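brellton_backer
Skosetti opened at 1850 to win the league and now everybody calls it value. I don't agree. They kept the ball well against Nundutley, but they had only 2 shots on goal.

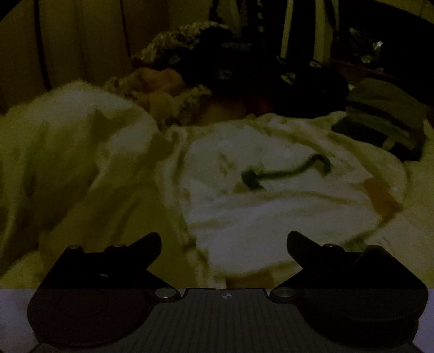

Also the price was made before the injuries, so for me it is already too short.

oddsandends7
You forget the schedule. Seven of their next games are at home. I took a small bet.

brellton_backer
Home games against whom? Abou Zeid scored on them after 60 minutes and they had no answer.

lay_the_draw
I would wait until July, the price will be bigger.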